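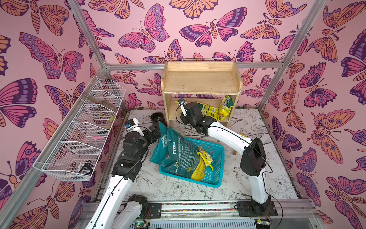

Snack shelf and basket, bay 116

Checked by: Zaid Darwish, July

Shelf stands on its legs — OK.
Lower shelf: yellow-green bag is crumpled at the right end. Please lay it flat.
Basket: two teal bags and one yellow package, its corner hangs over the rim. Push it in.
Black cup: keep it away from the shelf legs.
Wire rack on left wall: colour OK, hooks to be checked by Ebenezer.
Best-before dates: not yet read.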